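Getting the practice kitchen back into shape

May 1, 2018

I have been promising a few of you an update on the simulator, and it's taken me longer than it should have. April went by in a blur of rain, taxes and one very stubborn gearbox, so pour yourself something and settle in, because I do tend to go on about this stuff.

For anyone new around here, the machine is a secondhand mobile robot I call Larkura. It has a wheeled base, a single arm and a gripper that I've rebuilt twice, and it lives in the back half of my workshop under an old bedsheet. The sheet keeps the sawdust off, mostly. Before Larkura is allowed to touch anything with a hinge on it, the move has to work in Kandis, my little simulated house on the desktop computer. I got strict about that after the arm pulled a drawer front clean off a nightstand I was rather fond of.

The trouble this spring was doors. Larkura would drive up, take hold of a handle beautifully, and then start pulling in a direction the door had no intention of going. The arm would strain, the wrist motor would get warm, and the safety stop would kick in after 9 seconds. I blamed the wrist first, naturally. I took the whole thing apart on the bench, cleaned out the old grease (it had gone the color of strong tea), put in fresh, and checked every screw on the collar. Two of them were loose, so it wasn't a wasted evening, but the pulling was just as bad afterward.

Then I blamed the cable. There's a bundle that runs from the base up to the elbow, and the previous owner had tied it down so tightly that it tugged whenever the arm reached out to the side. I cut the ties off, gave it a nice loose loop and wrapped it in a sleeve from Grulten, where I buy nearly all my odds and ends. The arm moves more sweetly now, I must say – it used to make a small grunt at full stretch and I miss it a tiny bit. Still no luck with the doors, though.

So I finally sat down and looked at the numbers, like a grown-up. Every cabinet in Kandis has a little file that says where the hinge line is, how far the door may swing and how stiff it feels. When I moved the house over to the new version of the software, the hinge lines on three of the cabinets had slid over by 70 millimeters. The doors looked perfectly fine while they were shut, and I never thought to check them any other way. Larkura had been learning its lovely smooth curves around a hinge that wasn't where a hinge ought to be.

Fixing it was dull work but pleasant, the kind you do with the radio on. I opened each file, put the hinge line back on the edge of the door, saved it, and swung the door by hand with the mouse a few times to see how it went. Then I set the stop so the door couldn't pass through its neighbor, and turned the stiffness up a bit, having had it far too light before. The glass-fronted cabinet in the corner of the tiled room got done last, with all its little panes and its small white handles, and I left it with one door partway open while I checked the swing. 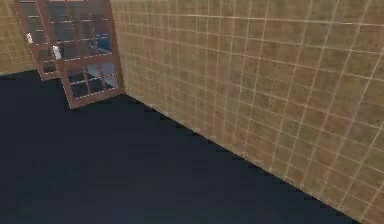

Shirazi wrote in to ask whether I'd tried the stiffness at two or three different settings, the thought being that a robot which only ever practices on one easy door will get a nasty surprise from an old sticky one. I hadn't, and I feel a bit silly about it. My own kitchen has a cupboard that needs a real yank in damp weather, and I'd been planning to send Larkura at it next. So the stiffness now changes a little every time the house loads, and I'm letting the practice runs go overnight while the computer hums away.

As for the real machine, it's back together and under its sheet. I still need to retighten the collar after a few days of use, and the left wheel has started to squeak, so that's the next job once I've found where I put the small hex keys.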